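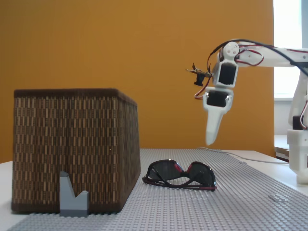
Practical Robotics / Handout 4: Comparing fingertips on a small arm

Tatton Workshop, Stullcombe. Notes by Ilídio Lobo, updated Feb 5, 2026

Welcome back! Last time we got the arms moving and everybody went home with a list of joint names. Now we get to the bit I look forward to every year, which is finding out what a small printed arm can pick up, and how much of that comes down to the last few centimetres of plastic.

You will work in pairs at one arm. Please read sections 1 to 3 before you switch anything on. Section 4 is the trial itself and section 5 is what I want handed in.

1. The arm and its end

Our arms are white 3D-printed segments joined by hobby-size servos, on a fixed base with a vertical column. Near the working end two black servos sit one above the other. The long white finger hangs from the bracket of the lower one and narrows to a rounded tip. Have a good look at that tip before you start, as the whole session is about what it touches and at what angle.

A long finger is lovely for reaching down beside things. It gets into gaps, it lets you see what you are doing, and it keeps the servos well clear of whatever is on the table. The price is leverage. Any slack in the joints above gets bigger by the time it reaches the tip, so a wobble you would never notice at the bracket can be enough to miss a thin edge. Try it by hand with the power off: hold the bracket gently, move it a hair, and watch the tip. I still find this delightful.

The Magalhães tip (the short, wide one in the drawer) is the opposite sort of thing. It is steadier and far worse at seeing round corners. Half of you will love it and the other half will be swearing at it by the tea break.

2. The table

We use a grey LEGO baseplate as the work surface, and I can't recommend it enough. The studs give you a ready-made grid, so you can put an object back in the same place for every try without measuring a thing. Write the start position as stud column, then stud row, counted from the corner nearest you.

It has one drawback, which you should note in your results. A flat object on studs sits slightly raised, with small gaps under it. Sometimes that helps a fingertip get underneath. Sometimes the tip catches a stud on the way in and the arm strains against it. If you hear a servo whining, stop and back off!

Bricks pressed on to the plate make handy stops. A grey wedge against the front of the basket will do nicely for the first layout.

3. The objects

First layout: a dark brown woven basket and a pair of sunglasses, folded, lying flat to the right of it.

I chose the sunglasses because they look easy. They are light and they have plenty of edges. But the lenses curve away from you, they are smooth, and a folded pair changes shape if you squeeze it in the wrong spot. Before you drive the arm, pick up the pair yourself with one finger and a thumb, in four different places, and jot down which felt secure. Then ask yourselves which of those places the arm can reach from above.

Dark lenses are also a good test for anyone using the camera option. With a window on one side of the room the reflections shift as the day goes on, and a setting that finds the outline early in the session can lose it later. Note the time next to each camera run. Pairs with the Kasidbridge controller will find the exposure setting under the second menu, and I'd fix it by hand and leave it alone.

The basket is there as the target. It is tall compared with the sunglasses, so your path has to go up before it goes across. In January two pairs forgot this and spent a happy ten minutes pushing the basket along the plate.

4. The trial

Do 10 tries with the long finger, then 10 with the Magalhães tip, so each pair ends up with 20 lines in the table. Take turns driving.

For every try:

Put the object back on its start studs.
Bring the tip to a stop above the plate, a little to one side of the object. Let it settle.
Lower slowly, close, lift, and hold still for a slow count of five.
Move over the basket rim and let go.
Write down how far you got: touched, gripped, lifted, held or dropped in.

Please don't leave out the bad ones. A column of "touched, touched, touched" is really useful if you also say where the tip made contact and which way the object slid.

Keep the speed at 115 on the controller for both tips. It's tempting to go faster once you've got the hang of it, but then we are comparing you and not the fingertips.

Wires: there are red and black ones looping round the servos, and they need room to move. Run each joint through its full travel once, slowly, watching the loops. If one goes tight or looks as if it might snag, call me over. Any cable lying on the table should be kept out of the path of the finger, and that includes the thin ones along the edge of the plate.

5. What to hand in

One page per pair, handwritten is fine. I'd like your table, a sketch of the sunglasses with the contact points marked for each tip, and a paragraph on which tip you would choose for this object and why. Then name one household object for which you would choose the other. Be bold with that last part, I enjoy reading them.

If you have time left over, turn the sunglasses through a right angle and repeat five tries with your better tip. I won't spoil it, but do have a go.

Spare tips, screws and the small screwdriver are in the drawer under the bench in room 702. Put the long fingers back lying flat, please, as they bend if they are left leaning in a warm room.

Next handout: soft pads and rubber sleeves. Bring an old washing-up glove if you have one.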